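Food Words and Counting, Unit 4 Handout
Benton Evening English, Room 200
Nov 15, 2019

Welcome back, everyone! Last time we got a little tangled up in "much" and "many," and I promised we would go slowly through it again, so please keep your October notes beside you while you read.

Some food words can take a number and some can't. We say "an orange" or "two oranges," but we don't usually say "two rices" (you will hear "two coffees" in a café, and that's fine, because the speaker means two cups). When a word can't take a number, we borrow a container or a piece: a bottle of ketchup, a slice of bread, a bowl of soup. The little word "of" is easy to swallow when you speak quickly, so do say it out loud at home, even if your family laughs!

A slice can come from nearly anything you cut flat, like bread, cheese, or an orange. A chunk is thicker and rougher, and a crumb is what you find on your sweater afterward.

For homework, write 4 sentences about your own kitchen, using a container word in each one, and bring them along to the next class.

A bottle on a plate, an orange slice, a toaster oven

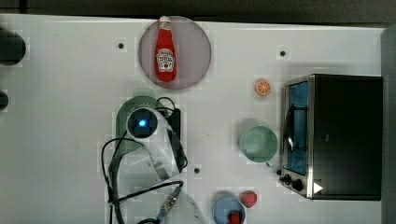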